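Late morning, September. Second day on the grippers.

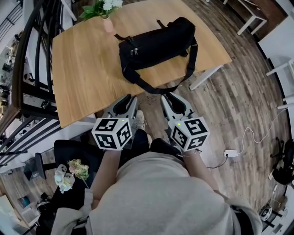 Started on the bag again. It has to be picked up off the table by the strap, turned and put down with the zips facing front, and the left gripper still closes a touch later than the right. I noticed it yesterday and put it down to my own hands. Today I opened and shut both of them together with nothing between the pads, over and over, and the left was late every time, so it's the gripper.

Stopped there and got the Plindcombe notes out. They give the order as pads, jaws, trigger, cable, then the marker cubes last of all, and I stuck to it.

Pads first. The left ones had gone shiny at the tips. Wiped them with a damp cloth, let them dry, tried again. Better grip, same delay. Jaws next. Took the two screws out of the left side and found fluff packed in behind the slide, grey stuff, probably off a towel from when we were doing folding at Skaltedthorpe. Picked it out with a wooden skewer and brushed the rest away. No oil. The notes are firm about that and I remember why, having oiled one in the spring and spent an afternoon getting the dust back out of it.

Put it together and the delay was nearly gone. The trigger spring took care of what was left. It had slipped off its peg at one end, so it was pulling at an angle. Hooked it back on with tweezers, third go. Now they close together as far as I can tell by eye and by ear.

After that the calibration. Full open, full closed, hold, release, both sides. The left reads 198 open, where it used to read 143, and the right reads 237. They aren't meant to match each other, only to match themselves from one run to the next. Did the run again and got the same figures, then wrote them on the card in the lid of the case.

Cubes. Every face has to sit flat or the tracking drifts, and one corner on the right-hand cube was lifting. I pressed it down and it came back up, so I peeled that face off and put on a new one from the Otar sheet. There are 11 faces left on the sheet, enough for a while, but I'll put it on the order with the pads. Checked that the new one was the right pattern and the right way up before rubbing it down. I got that wrong once and lost a whole batch of recordings to it.

Lunch was soup, and the end of the loaf.

Afternoon went better. The bag runs came out clean once I slowed down on the turn. If I go quickly the strap swings round in front of a cube and the track jumps, and then the run has to be thrown away. Keeping my elbows in helps. My shoulders ache from it all the same – the grippers aren't heavy but they are after an hour.

One bad patch at three o'clock when the right one dropped out twice. It was the plug. It wants a proper push until it clicks, and I had only half done it after lunch. I've put a bit of tape round the cable a hand's width down, so that a tug lands on the tape and leaves the plug alone. Kaufmann sell a clip that does the same job. I'll see how the tape lasts first.

To do tomorrow: order pads and faces. Run the calibration before anything else and see if the left still says 198. Take the right gripper's jaws apart as well, as it's had the same towels through it. Find the small screwdriver, which I had in my hand at four and haven't seen since.

Packed up at half five. Both cases shut, batteries on charge.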